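How Does a Town Council Vote?

14 shares · 3 comments

Have you ever wondered who decides where a new playground goes? Or how late the library stays open? In lots of towns, that job belongs to the town council, and watching one at work is a lot more exciting than it sounds!

Let's visit the town of Olvera. It has 49 streets, one big park and a council with 10 members. The grown-ups who live there elect them, and each member serves for 4 years. Then it's time for another election, and the voters get to choose all over again.
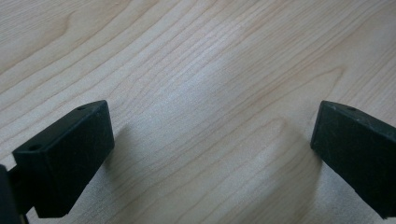
Step 1: Somebody has an idea

A council member can bring an idea, but so can you! Last year the kids at Stendstead School wanted a safer crosswalk. They wrote a petition — a letter that lots of people sign — and collected 1040 names. Wow!

Step 2: Everybody talks it over

Next comes a public meeting. People line up and take turns speaking. Some love the idea, some don't, and some just have questions (How much will it cost? Where will the cars go?). The council has to listen to all of them. Arguing is fine, but shouting over people is against the rules.

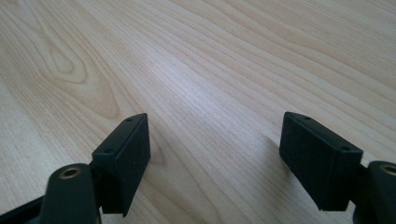 After that, the members talk to each other. They might change part of the plan. In Olvera they moved the crosswalk closer to the bus stop, and they added a flashing light too!

Step 3: The vote

Now for the big moment! Each member says "yes" or "no" out loud. To pass, an idea needs more yes votes than no votes. What if it's five to five? In Olvera, a tie means the idea doesn't pass, but it can come back at a later meeting with changes.

The crosswalk vote was on 8th January, and it passed!

Try it yourself

Hold a council meeting at home or in class. Pick a question, like which game to play on Friday night or what to name the class fish. Give everybody a turn to talk — and then vote!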